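4.3 Emptying the Sowah Countertop Compost Bin

Empty the bin when the lid light turns amber. It will also turn amber for a single banana peel pressed against the sensor, so look inside before you put your shoes on.

1. Slide the latch left and lift the lid. Breathe through your mouth.

2. Lift the inner bucket straight up by its handle. Tilting it sends the liquid down the back, where the fan lives.

3. Tip the contents into your outdoor heap or city cart. Scraps only. Plastic bags stay out of the bucket, including the thin crinkly ones that feel as if they ought to rot.

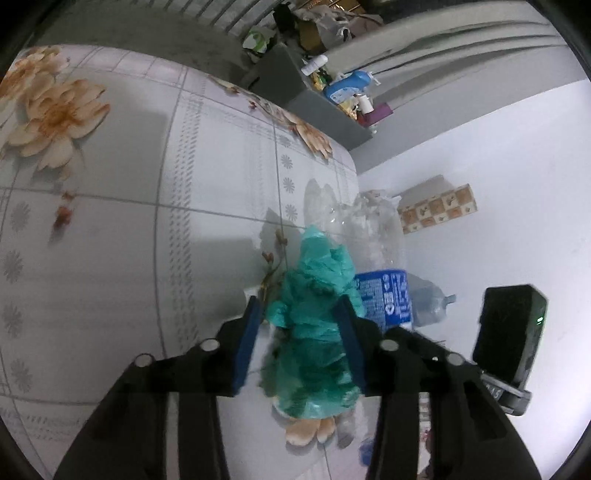

4. Rinse the bucket in lukewarm water and let it drain upside down for 11 minutes. Ten is probably fine, but Mawuli Amoah in our test kitchen is firm on this.

5. Drop the bucket back in with the arrow facing the hinge. If it sits crooked, it is backward. If it still sits crooked, there is a fork under it.

6. Hold RESET until the light goes green.

Note: The charcoal filter lasts 49 fillings. The counter does not know if you changed the filter or just pressed the button to quiet it.

Caution: Unplug the base before wiping the fan. Do not put any part of the bin in the dishwasher, even the parts that fit.

For filter sizes, see 4.4.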